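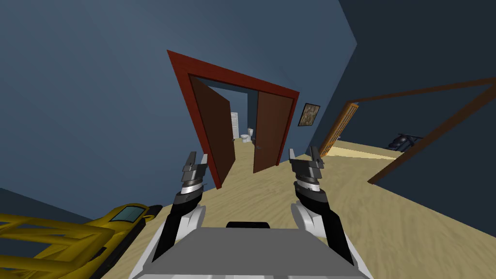
Stekero two-arm sim, house level, both grippers open

Stekero Club Pack – simulator seats for school robotics clubs and student teams. Runs on the lab PCs you already have. No hardware to ship, nothing to bolt down.

In the pack:
40 student seats, one coach login
House level with doorways, bathroom, furniture
Two-finger grippers, left and right arm scripted seperately
Wrist view and body view, switch any time
Practice tasks from the Portela student challenge, June set

Wrist view takes getting used to. Have students start with open and close over a bare tabletop, then approach, then a real pick. Skip ahead and you'll spend the hour on resets.

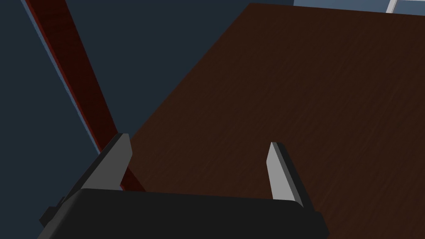
Slow the arm down to 50 percent for the first couple sessions – setting is under Motion, not under Arm. Teams can save up to 1000 runs per seat, older ones get overwriten so export before competition.

Price: $569 per club, per school year. Extra seats, ask.

Orders and coach questions: Elaine Rangel, Zestbridge, Gromcombe office. Purchase orders OK.

Page updated 9 Jul 2021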